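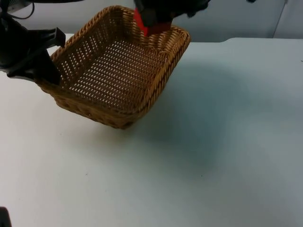
Two-arm lift of a woven wicker basket under Leltero coordinated control.

Leltero 7 - Coordinated Motion Software for Two-Arm Workcells

Product family: Linodico Control and Planning
Page last revised: 2018-07-09

Overview

Leltero is a control and planning package for workcells in which two robot arms handle one object together. It treats the arms and the object as a single linked system, so that a change in the path of one arm is carried through to the other within the same control cycle. The software is intended for light, flexible or open-structured items such as baskets, trays and frames, where uneven pulling may bend the item or loosen the grip.

Main functions

Grasp planning. The planner proposes pairs of contact areas along a rim or edge and ranks them by reach, clearance and expected load. Operators may accept a pair, adjust it or enter their own.

Tilt control. The carried object may be held level or at a set angle during a lift. Tilt limits are entered per object and checked before motion begins.

Perception input. The Vallow module fits an outline to camera and depth data. Lattice and open-weave surfaces are supported through a separate filter, which closes small gaps in the model before contact areas are computed.

Replay and review. Each run is recorded with joint positions, gripper commands and planner decisions. Recorded runs can be opened in the Mwakalinga viewer and stepped through at any speed.

Technical data

Control rate: 400 Hz
Stored object models: 3000 maximum
Installed size: 265 MB, without object models
Grippers: two-finger parallel types; fingers may differ between arms
Interfaces: Ethernet, digital I/O

Licensing and delivery

One license covers one workcell with two arms. The Vallow module is included; the Mwakalinga viewer is licensed separately and may be installed on any number of office computers at the same site. Customers with licenses issued before May may move to the current version at no charge - requests should be sent to Linodico Customer Service with the license number and the controller model.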